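2 February 2020

Stindbridge server, memory errors

Same corrected-error messages in the log overnight, 3279 at midnight and 3286 by morning, so seven more. All from the same channel. Swapped the memory sticks between slots – the errors stayed with the slot. Ran the Stesosent load test for 4 hours with the fan on high, no change.

Next suspect is the socket contacts. Board is still in the case.
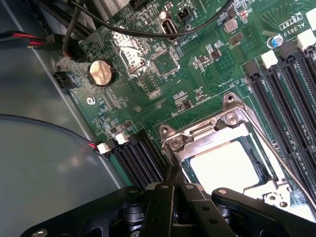
To do

Check the pins under the magnifier.
New paste, then rerun the test.
Ask Trindade what a spare board costs – last quote was 197.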